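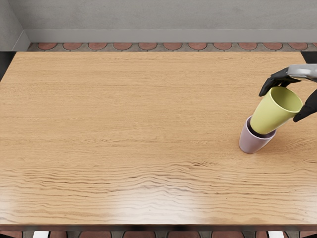

4 min read

The second phase of the Clusthorpe community kitchen is going so well that I hardly know where to begin! Since our last report in July we've opened the lunch room for a full service, and 176 neighbors have signed up for the meal program (our target for the whole year was 300, so we're very happy with that). Most of your grant went into the dining side. We picked tables with a warm honey-orange wood grain like the one shown at the top of this report, and people sit down at them and stay, often well past 2 p.m.

Cooking classes started with 15 places and filled up right away. Rima Harb teaches soups and flatbreads in the morning group and has now added an evening one for parents coming straight from work. We'd like to buy a second stove before winter – the first is in use almost every hour we're open.

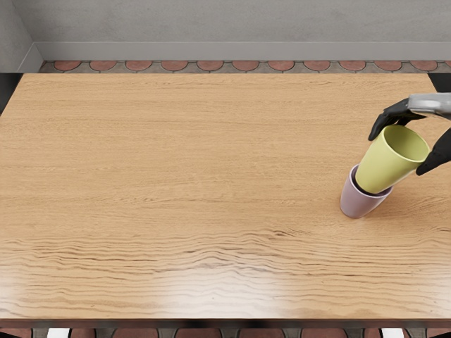
The stove quote from Buzatu came in a little under budget, and the leftover money could cover a small freezer. Produce is still coming from the Wulitz farm each week, about 90 pounds at a time, with plenty of squash lately (we've made a lot of squash soup).

One thing is behind schedule. The new sink is waiting on a plumbing permit, and we've moved that line of spending into the next quarter. The updated budget sheet is attached, and we'd love for you to come by for lunch when you're next in town.

12 shares · 3 comments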